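Veikko Karppinen @ Ernholm
Thread on the by-election in our ward, because many neighbours asked me what happened at the count. 1/6

The seat was empty from May, when Sveinbjörnsson moved to another town. Four people stood. A little over 2,000 of us voted, which I find low for a ward of this size. 2/6

After the first count the two leading candidates had 16 votes between them. The losing side asked for a recount, and they had the right to do it. I was in the hall until 2 in the morning. 3/6 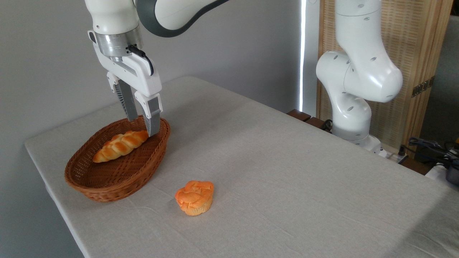 The recount changed the result very little. Two papers were moved to the doubtful pile and the lead became 14. I had eaten nothing since lunch, and bread in a basket, like the one in the photo, would have made me very happy at that hour. 4/6

What I would like to discuss now is the polling place. The one on Plovuren Road was closed this year, and 71 people signed our letter against it. We have still no answer from the council. 5/6

If you had to travel further to vote, please write to me which street you live in. I will add it to the second letter. Postal vote questions go to the town office, I do not know the rules well enough. 6/6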